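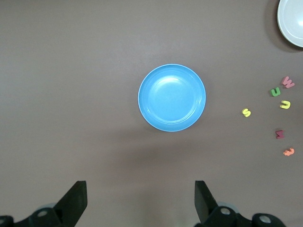

The clay comes out of the riverbank at Soltmont the colour of strong tea, and Ama Mensah likes you to smell it before you do anything else. "Go on, right up to your nose," she says, and she's right, it's wonderful: rain and iron and something a little like mushrooms. Then she hands you a wooden paddle and you're working, whether you came to work or not.

I had come to talk. I'd been hearing for years about the big water jars made on the slope behind the old ferry landing, and I'd seen exactly one of them, in a stairwell, holding umbrellas. It was a magnificent thing, broad at the shoulder, black as a stove, with a band of combed lines that wandered up and down like someone humming. I wanted to know who had made it and whether anybody still could.

The first answer is easy enough. It was made by a woman everyone called Kyei, who potted here for most of her long life and never signed a piece. You know hers by the comb. She cut her own from calabash shell, with the teeth unevenly spaced, so that two of the lines in every band run close together and the others keep their distance. Once you've had it pointed out you see it all over town. There is a Kyei jar at the chapel, one behind the counter at the chemist's, and half of one (the top half, upside down) round the base of a lemon tree.

The second answer took me all morning and I'm still excited about it.

Mensah learned from Kyei as a girl, mostly by carrying things. She carried clay up and firewood down and, she says, wasn't allowed to touch a rim until she'd stopped asking to. Then she went away, trained as a bookkeeper, and didn't make a pot for years. What brought her back was a broken jar. A cousin wanted it copied, Mensah said she'd have a go, and the first try slumped in the night like a tired dog. So did the next. She went down to the river and dug in a different spot, and then in another, until she remembered a bend where the bank is streaked with grey, and how Kyei used to mix the grey with the brown by treading it, heel first, on a wet sack.

There's no wheel. The potter does the turning. Mensah starts with a fat lump on a bit of old board, punches a fist into it, and begins to walk backwards around it, drawing the wall up between her fingers and a corn cob. She goes round and round, bent at the waist, talking the whole time. I tried it and was dizzy before I'd got as high as a soup bowl. When the lower wall is firm she adds coils as thick as her wrist, beats them thin with the paddle, and scrapes the inside with a mussel shell. The neck comes last, smoothed with a strip of wet leather, and it's the only stage at which she goes quiet.

Then the comb. She has three of Kyei's, kept in a tobacco tin, and uses none of them. "They're her handwriting," she told me. "I'd be forging." Her own comb has teeth that get closer from left to right, so her bands look as if they're leaning into a wind, and I think they're gorgeous.

Firing is the part that draws a crowd. The pots are warmed upside down over embers for most of a day, then stacked on green branches with dry wood packed underneath, and covered with grass. On the afternoon I was there they lit it from the side away from the river, and it went up with a sort of cough. You feel it in your teeth. After an hour or so the jars are glowing, a deep orange that doesn't look like it belongs out of doors, and that's the moment Mensah and two helpers hook them out with long poles and roll them in rice husks. The smoke is tremendous! It gets into the clay and stays, and when you rub the surface afterwards with a cloth there's the black, as dark and soft as I remembered it from the stairwell.

They lost a jar while I watched. It went with a flat little click and a piece the size of a saucer dropped off the shoulder. Mensah turned it over with her foot, looked at the edge and said "pebble", and that was the end of the matter. The shards get ground up and go back into the next batch, so there's a bit of every failure in whatever comes out well.

Kwame Kpodo keeps the records. He taught geography at the school in Korell before he retired, and he has been going house to house since January with a tape measure and a notebook, writing down every old jar he can find. His list stands at 2,424 vessels, which astonished me. He'd expected around 500. He notes the height, the comb, the mends, and what's kept in it now, and this last column is a joy to read. Rice, mostly, and water. School certificates. Fishing line. Christmas decorations. A cat, entered in pencil.

Of those, he believes 80 are by Kyei herself. He is careful about it. Her sister potted too, and sometimes borrowed a comb, and there's a group of squat jars with a lip like a pouting child's that he and Mensah have argued over for weeks. She says the sister. He says Kyei, early, before she'd settled on a shape. I was shown several, pressed for a view, and shamefully agreed with whoever was standing nearer.

The list is going to be printed as a small book by Cistance, with Kpodo's drawings of the comb patterns at full size so people can hold a page up against their own jar. I've seen the drawings. They're done in soft pencil, the pressure changing just where the potter's hand must have changed, and I'd happily have any of them on my wall.

Mensah has two pupils at present, both of them at the carrying stage. One told me she was going to make a jar big enough to sit in. The other has already cut a comb, in secret, and showed it to me behind the woodpile. The teeth are in pairs.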